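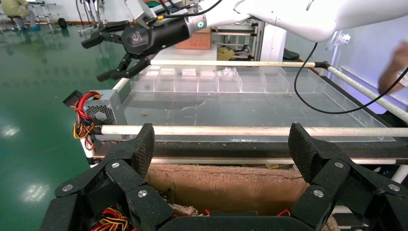 Marta Moroz asked us last winter where all the bits go once a computer comes apart, and whether there was any point bringing in one that won't switch on. Yes there is, bring it. Most of what comes to us won't switch on.

Who we are

Hesel is a small computer repair and parts reclaim workshop. We take in old desktop machines, take them to pieces, sort the pieces, and put the good ones back to use. Power supplies, leads, screws, brackets, drives, memory, fans. What can't be used again goes off as sorted scrap, metals with metals and plastic with plastic.

Started in a garage with a borrowed bench and 2 screwdrivers. Now have a proper unit, a door that shuts and a kettle. Still not enough shelves.

What we do all day

Mostly sorting. People think it's soldering – it isn't, or not much. A machine comes in, gets a number, gets opened. Dust first. Then the cards and memory, then drives, then the power supply, then the board. Small parts go in divided trays so they stay with their own kind. Bags for anything loose. Cardboard boxes for the rest, used till they give up.

Power supplies take the longest. They're heavy, they have more cable than you'd think, and every one wants testing under load before it goes near another machine. We don't open them up. Please don't either, they can hold a charge well after the plug is out. If yours smells burnt or rattles just say so when you hand it over, there's a red label for that.

Cables get tied at both ends. A power supply with its leads left loose will knot itself to whatever is next to it by lunchtime.

Last year we booked in 1314 machines. 700 of them gave at least one part that went back into use. Would like that to be higher this year, depends what turns up.

Where the parts go

Some go into our own repairs. Some go to Flerkeo, the evening class down the road, where people build a working desktop from mixed parts and take it home at the end of term. Others are sold over the counter, priced on the sticker, all tested. Thirty day return if it packs up, keep the reciept.

We also do a box of mixed leads for a flat price. No picking through it at the till please, pick through it at the table.

Bringing things in

Desktops, towers, small form factor, loose parts, bags of screws, the drawer of cables you have been meaning to deal with. Keyboards and mice if clean. No printers. No tube monitors. No microwaves (we do get asked).

Take your own files off first if you can. If you can't, tell us and the drive is wiped before anything else happens to it, or drilled, your choice. You can stand and watch the drilling. Some people like to.

Side door, ring the bell, wait a bit. Drop off from 9.30 in the morning until 4 in the afternoon. Closed the last week of December. If you have more than 3 machines let us know beforehand so we can clear some floor. Offices and schools, same thing, and we can give you a list of what was taken in with serial numbers on.

The workshop

Benches down the middle, testing at the back, counter at the front. It gets grubby. Old computers are full of fluff and grit and it all ends up in the trays, and the trays get emptied and wiped at closing, and by mid morning you wouldnt know. Wear something you don't mind.

Visits are fine if you ring ahead. Closed shoes, long hair tied back.

Jozef Dijkstra runs the counter and answers the phone. Marta, who asked the question at the top, now does our booking in, so any quibble over a label or a missing bracket goes to her.

Prices for repairs are on the Repairs page. Parts list is updated when we get round to it, so ring if it's something particular.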